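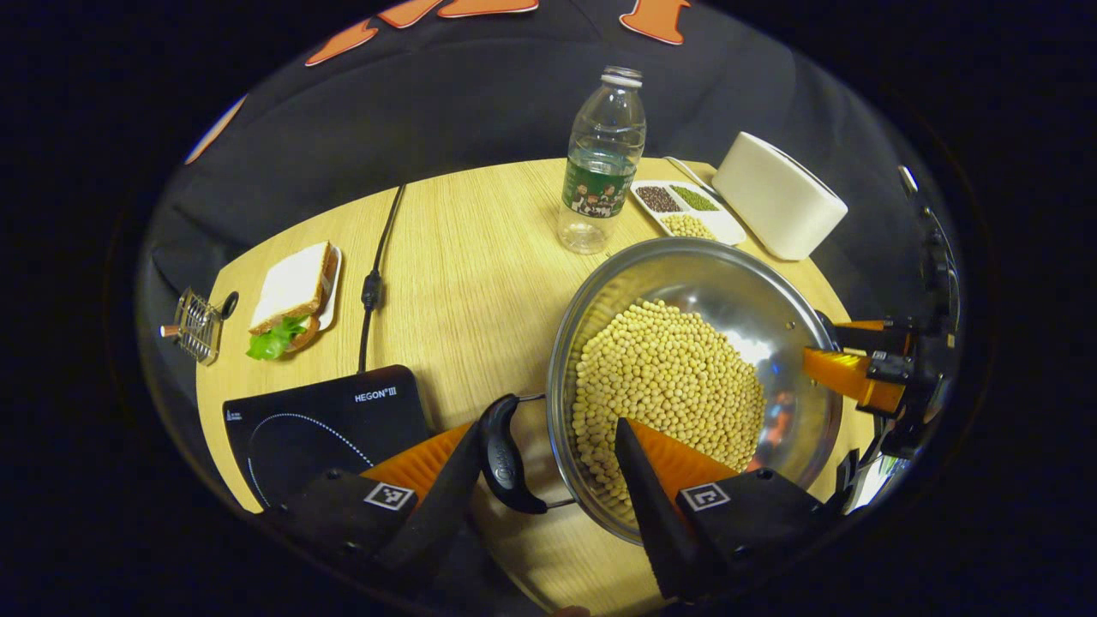
How to run a two-gripper cooking demonstration at an open day

These notes come from the Larnis open day in November, where Funmilayo Okonkwo ran the table and Veikko Savolainen talked to visitors. They cover one station: moving a pot of soybeans with two hand-held grippers.

What you need

A round table, a steel pot with a handle, 700 g of dried soybeans, a divided tray for the beans, an induction cooktop and two grippers with ribbed pads. Charge both grippers the evening before.

Setting up

1. Put the cooktop on one side of the table and leave it switched off. Visitors will lean on it.
2. Wipe the finger pads and the markers with a dry cloth.
3. Start the Clirik recorder and check that both grippers appear in the list. If one is missing, restart it and wait two minutes.
4. Tip the soybeans into the pot.

Lifting the pot

Close the first gripper on the handle. Bring the second in from the side and take hold of the opposite rim. Squeeze until the pads stop moving, then lift both together. Tilt the pot slowly. The beans run to the low side and the weight goes with them, so the person on that side should be ready for it.

Letting visitors try

Groups of up to 6 work well. Give each pair one practice lift with the pot empty. Children need the lower table. Most people grip the handle too near its end and the pot twists; ask them to move in towards the bracket.

Packing up

Save the recordings before unplugging anything. Count the grippers back into the Tatard case and sweep under the table, as soybeans roll a long way.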